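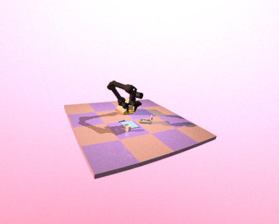

A controller that scores well on one gripper may tell the buyer very little about the next one, and in the view of one Oltoren engineer, that is where most published comparisons fall short. The remark opened a conversation held on 8th November at the Sultby laboratory, where the engineering group has been comparing two controllers for tabletop handling, first in simulation and then on the bench.

The first controller, supplied by Dhillon, plans the whole movement before the arm starts. The second, Pruveck, corrects the path as the arm moves. Both were given the same simulated arm, the same small objects and the same starting positions. "We wished to change one thing at a time," the engineer said. "If the arm, the gripper and the controller all differ, the result belongs to none of them."

The simulated work is kept plain. The arm stands on a tiled floor with a few items in front of it, among them a small cup, a slim object shaped like a pen, a flat blue sheet and a low rack. Asked whether so bare a setting was of practical use, the engineer replied that it was chosen with care. "The cup is a question of height and approach. The pen is a question of how closely the fingers can come down to a surface. Those are different faults, and we want to see them separately."

The group completed 2,786 simulated attempts between February and the date of the interview. Of these, 1,050 were given over to the thin object alone, which had proved the hardest to compare fairly. The Dhillon controller was the steadier of the two when the object lay where the plan expected it. Pruveck coped better when the object had been shifted slightly after planning, although it took longer to settle above the target.

The engineer was reluctant to name a winner. "It depends on what the customer can promise us. If parts arrive in the same place every time, I would take the planned movement and be content. If they do not, I would accept the slower approach."

Grippers were considered next. The laboratory tried three on the bench, all with two fingers, differing in finger length and in the padding at the tips. Long fingers reached into the rack with less risk of the wrist touching it, but they bent a little under load, and the controllers did not allow for this. "The simulation said the grip was centred. The bench said otherwise – by a small amount, but enough to tilt a cup."

Asked how far the simulated results could be trusted, the engineer described a check in which 36 attempts were repeated on the bench with matching positions. Roughly a third of them differed in some way that mattered, mostly in the moment of contact. Friction was the chief cause, and the group has since changed its settings for the padded tips.

Camera placement remains unsettled. A camera fixed above the work gives a clear view until the arm folds over its own base and hides part of it. One mounted at the wrist avoids that difficulty but sees little during the final approach. The laboratory intends to test both with the Pruveck controller, which relies more heavily on a steady view of the object.

The engineer also asked that readers treat the present figures with caution. "They describe this arm, with these fingers, on these objects. We would be glad if another laboratory repeated the work and disagreed with us – then we should have something to discuss."

Oltoren will make the starting positions and the bench settings available on written request to the Sultby laboratory.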